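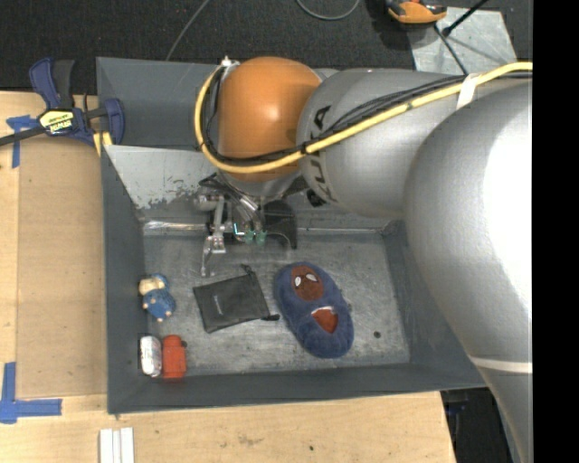
Progress report to the Tundham Fund
Prepared by Magnus Ritchie, Rovville workshop
Period covered: July to September

Summary

The refit of the sorting room is on schedule apart from the shelving, which has slipped into the next period. The main bench is back in use and the metal bin has been kept for another year. Spending is within the amount agreed in the spring.

Bench and bin

The wooden top was taken off in July, sanded and put back on the same legs. We had asked Firnura for a price on a new one, but Angus Buchanan looked at the old top and judged it sound. The saving of £170 has been moved to the lighting line, as your office allowed.

The bin is the dark grey one with sloping sides. The floor is scuffed from use, and Lærke Sveinbjörnsson had raised the question of replacing it. She and Donnie Paterson went over it in August and found no holes or sharp edges. The marks make small dark parts harder to pick out against the metal, so we tried a rubber mat for two weeks. Parts stuck to the mat and it lifted at the corners. We have gone back to the bare floor and will look again in the spring.

The bin now stands directly on the bench top. Its old stand put it too high for Donnie and too low for Gebhard Berchtold, and neither of them wants it back. The stand is in the store if another group can use it.

Sorting work

MacBrayne sent the second load of mixed fittings at the start of September, 24 boxes in all. Fourteen have been sorted and returned. The remaining ten are stacked by the door and should be finished before the next load arrives. Two boxes came without labels and we have written to MacBrayne asking what should be done with them.

Shelving

The uprights were delivered in August but the brackets were the wrong depth. The supplier has agreed to change them and has given November as the delivery month. Until then the sorted boxes are being kept in the corridor, and Gebhard has marked a line on the floor so that the fire door stays clear.

Money

We spent £200 on sanding, oil and small repairs to the bench. The shelving has been paid for in full and there is no charge for the exchange. No further payment is requested for this period.

Next period

Fit the shelves and clear the corridor.
Finish the MacBrayne boxes.
Replace the two lights nearest the window.
Send your office the revised room plan, which Lærke is drawing up.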